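Cómo limpiar y lubricar un cubo de velocidad 3x3

Esta guía cubre el desmontaje parcial, la limpieza y la lubricación con silicona de un cubo de tornillo y muelle. No sirve para modelos con núcleo magnético sellado.

Material: destornillador Phillips pequeño, agua tibia, jabón neutro, paño sin pelusa y lubricante de silicona de viscosidad media. En las pruebas usé Vilance 300 para el núcleo y Multitz 200 para las piezas. No emplee aceites derivados del petróleo: atacan el plástico.

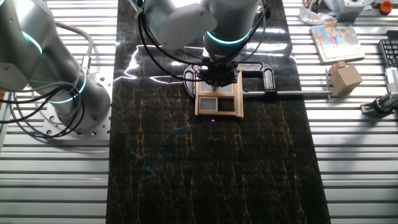

1. Desmontaje. Gire la cara superior 45 grados y haga palanca con el pulgar bajo una arista. Extraída la primera, el resto sale sin esfuerzo. No desmonte los centros salvo que el muelle chirríe.

2. Lavado. Sumerja aristas y esquinas diez minutos en agua jabonosa. Aclare y seque al aire toda una noche - nunca con secador. Si el cubo lleva pegatinas, limpie las piezas con el paño húmedo y omita la inmersión.
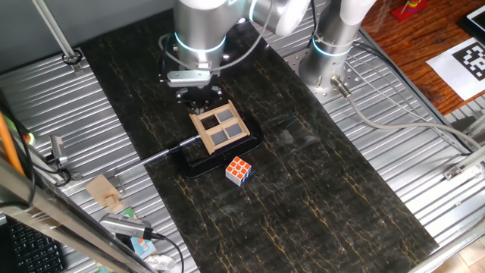

3. Lubricación. Aplique una gota en cada muelle y una película fina en las pistas interiores de tres o cuatro aristas. El giro reparte el resto. El exceso frena el cubo durante días.

4. Montaje. Coloque primero la capa inferior, después las aristas centrales y por último la superior, cerrando con una arista. Monte el cubo resuelto; una esquina girada lo deja sin solución.

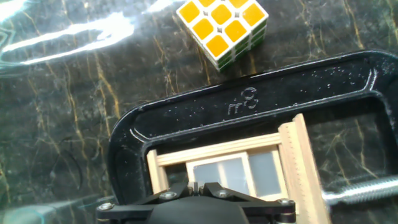

El ajuste de tensión se hace por caras opuestas, en pasos de un cuarto de vuelta. Tome como referencia una cara fácil de identificar, por ejemplo la amarilla hacia arriba, como en la foto, y compare su recorrido con el de la blanca. Si una capa cede al tirar de ella, apriete; si se atasca al cortar esquinas, afloje.

5. Rodaje. Haga almenos 200 giros antes de valorar el resultado. Afshin Rostami recomienda repetir el ajuste tras 287; en mi Wuvo casi 300 fueron suficientes.

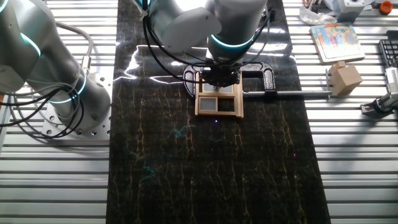 Superficie oscura de aspecto marmóreo, con vetas doradas.

Guarde el lubricante cerrado y en vertical. Con uso diario, repita los pasos 3 y 5 cada dos meses.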